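Meet the Robot Arm That Can Tidy a Drawer

Put your elbow on the table and wave your hand. Now bend your wrist. Now pinch your finger and thumb together. You just did three jobs that a robot arm has to learn one at a time!

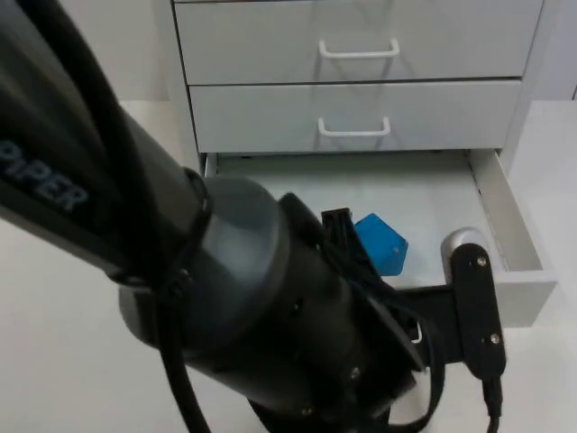

I got to spend a whole Friday with a kit called the Vorus Drawer Pack, and I have been telling everyone in my family about it ever since. It is made for schools, clubs and libraries that already have a small robot arm and want something fun for it to do. A company called Edadura puts it together. The arm doesn't come in the box (more on that later), but the lessons do, and so do the computer programs and a set of bright practice shapes.

So what does the arm do all day? It plays with drawers. That may sound boring, but wait until you think about how hard drawers are!

Why is a drawer so tricky?

When you open a drawer, you don't think, "Move hand forward, close fingers, pull straight back, stop." You just do it. If the drawer sticks, you pull a bit harder. If you pull crooked, your hand feels it and fixes it.

A robot has no idea about any of that until somebody teaches it. It has to find the handle first, and if the handle is white on a white drawer, that's a real puzzle! Then it has to get its grip around the handle without bumping the front. Then it has to pull in a straight line. An arm is made of parts that turn, like your elbow, so moving in a straight line takes several joints turning together by just the right amounts. Try it yourself. Slide your hand straight toward you along a table and watch your elbow and shoulder. They both swing, even though your hand doesn't!

And after all that, the robot has to reach down inside and pick something up with walls on every side.

The parts of an arm

Robot builders have names for the pieces, and they are good words to know.

Link: a stiff part, like the bone in your forearm.
Joint: the place where two parts meet and can move, like your elbow.
Gripper: the robot's hand. Lots of grippers have just two fingers, and those fingers only open and close.
Motor: the thing that makes a joint turn. It does the work your muscles do.
Cable: carries electricity or messages. A cable needs enough slack to bend when the arm bends, or it could get yanked.

How do you teach it?

With the Vorus pack, you teach by showing. A grown-up sets up the arm, and then you steer it through the job: over to the drawer, down to the shape, pinch, lift. The computer remembers where every joint was the whole way through. Each one of those turns is called a demonstration.

One demonstration isn't enough. The robot might learn that one spot perfectly and be totally lost if the shape is an inch to the left. So you do it again with the shape in a new place, and then turned sideways, and then way at the back. The lesson book asks for 100 demonstrations before you let the robot try on its own. Our group had 78 by lunchtime, and our thumbs were tired!

After that the computer practices with everything you showed it. It looks for patterns, a bit like how you learned to catch a ball by having lots of balls thrown at you. Then comes the best part, when you put your hands in your lap and the arm has a go by itself.

Did ours work the first time? Nope! It closed its fingers on thin air and lifted up a big pinch of nothing. The second try was a miss too. On try number 3 it got the shape, and the cheering was so loud that somebody came in from next door to see what was wrong.

What I liked, and what could be better

The practice shapes are great. They have flat sides, so you have to think about which way the gripper should turn before it squeezes. The lesson book, written by a teacher named Vasilică Bălan, is funny and clear, and it has 24 challenges that get harder as you go. My favorite is the one where the robot has to shut the drawer when it is done. (Some people I live with could use that lesson.)

The setup took us longer than I expected, and a grown-up really does need to do it. The computer practice is slow too, so bring a game or a snack. And remember that you need your own arm. If your school doesn't have one, ask whether a library or a club near you does.

Staying safe

Robot arms can't tell the difference between a practice shape and your finger. Keep your hands out of the way whenever the arm is switched on, tie back long hair, and know where the stop button is before you start.

Try it at home without a robot

Ask a friend to close their eyes and hold a pair of kitchen tongs. Open a drawer and put a sock in it. Now tell your friend how to pick up the sock, using only words like "left," "down," "turn" and "squeeze." Then swap places and move the sock.

Questions about this page? Write to the Fakine Kids' Science Desk | © Fakine | Back to top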